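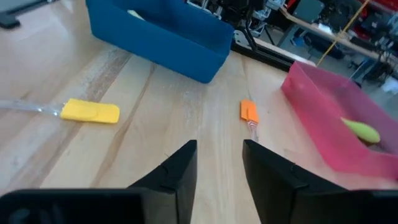
A reader in Gumasham wants to know when she can stop tidying her own kitchen drawers. Not this year, I'm afraid!

Last updated: July 24, 2021

Can a robot put utensils away yet?
Sort of. A spatula on a bare table, a bin to drop it in -- that much is fair game these days. My own drawer, with everything tangled up, is another matter (I can barely manage it myself).

Aren't see-through handles a nuisance?
They can be, yes. Clear plastic takes on the colour of whatever it's lying on, so I'd aim for the bright end.

What about shop floors?
Further along, I'd say. The packing line at Branska does the same 4 jobs all day, and my kitchen never does the same one twice.

Should I wait and buy one?
I wouldn't. Get a drawer divider -- mine cost 15 quid and I love it.

We use cookies to remember your settings. Accept | Manage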